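Clothes on the bed: some notes on the spring tidying

Stekarance House Letter | April 30, 2024

The second part of our spring tidying is about clothes. In the last letter we wrote about the kitchen shelves and the shoe rack, and several residents at Skindside asked when we would come to the bedrooms. So now we come to the bedrooms.

The habit is known in every home, I think. A person takes off a shirt, and the shirt goes on the bed. It isn't dirty enough for the wash and it isn't fresh enough for the drawer. In the evening it moves to the chair, and in the morning it moves back to the bed. After some days there is a small hill of such clothes, and it is difficult to say which of them were worn once and which were worn four times.

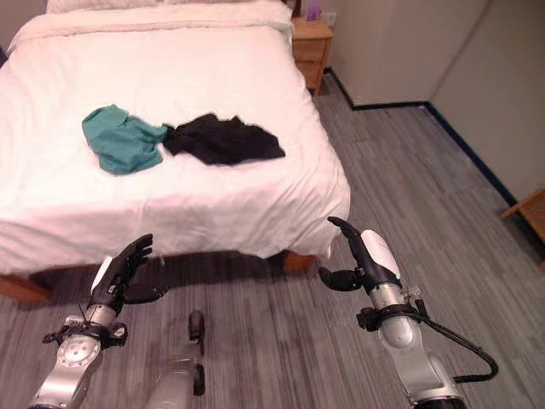
Teal and black garments in the middle of a white duvet.

Two pieces are not yet a hill, and this is the best moment to begin. Our advice is simple: when you see two, fold two. If you wait until there are ten you will need the whole evening, and probably you will not do it.

For the folding itself the bed is a good surface. It is wide and soft, and you don't need to bend so much as with a low table. But please first pull the duvet smooth. On a wrinkled duvet the cloth follows the wrinkles, and the sleeves never lie where you put them. I needed a long time to understand why my shirts came out crooked on the bed and straight on the table.

How we fold a soft top

Take the garment by the shoulders and shake it one time. Lay it with the front side down. Bring one side to the middle, with the sleeve, and then the other side. Now fold from the bottom in three parts — or in two, if your drawer is deep. Press with the flat hand from the middle to the outside. An edge that has rolled up can be opened with the fingers before you start, later it is more difficult.

If the cloth is very soft, don't try to make it perfect. It will open a little in the drawer, and this does no harm.

In the Thaler building the dresser drawers are 43 centimeters wide inside. Three folded tops fit next to each other if you make each a little narrower than a sheet of letter paper. In the newer rooms there is only the nightstand with its drawer. This drawer is good for socks and small things. Please don't press sweaters into it, they come out in a worse condition than from the floor.

About the color black

Several letters came about black clothes, and I am happy to answer because I have many of them. The first problem is to see them correctly. Under a weak lamp a black top and a dark gray one are the same thing, and you find out the difference in the street. The second problem is the inside and the outside, which in a black heap cannot be told apart without touching for the seams.
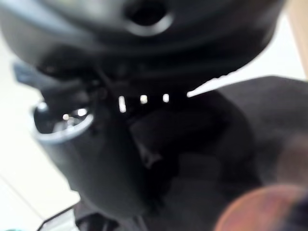

Deep black to dark gray, depending on where the light falls.

Sort the dark clothes near the window when this is possible, or put on the ceiling lamp also in the daytime. Feel for the side seam with your thumb. If the seam stands up, the garment is inside out. I do it now without looking.

A white duvet is a help too, for lint you see much better on the black cloth when it lies beside something white. The opposite is also true, and the lint from a new black sweater will go onto your white cover. A new dark piece should be washed alone the first time, in cool water of not more than 30 degrees Celsius, and it should not lie on white bedding while it is damp.

Bedding and the shared machines

The Sanier laundry room in the basement has the white bedding program on the large machine only. A duvet cover needs the full drum. Please close the buttons or the zipper before you put it in, otherwise the socks travel inside and you meet them again some weeks later.

Tokens are now sold in cards of 5. The old single tokens are still accepted through the end of May. We have ordered 100 new mesh bags for delicate clothes, and each household can take one from the shelf beside the dryer. Larger households may ask at the office for a second one.

Clothes you don't want to keep

The donation box stands again in the entrance of the Thaler building. We take clean and dry clothes, folded if possible. Single socks and torn things go to the textile container in the yard. Hangers we have enough — please keep them, or give them to a neighbor.

In the May letter we will write about winter coats and where they can sleep until the fall. If you have a good method for heavy coats in a small room, write it on paper and put it in the office mailbox before the middle of the month. Short texts are very welcome, also with mistakes.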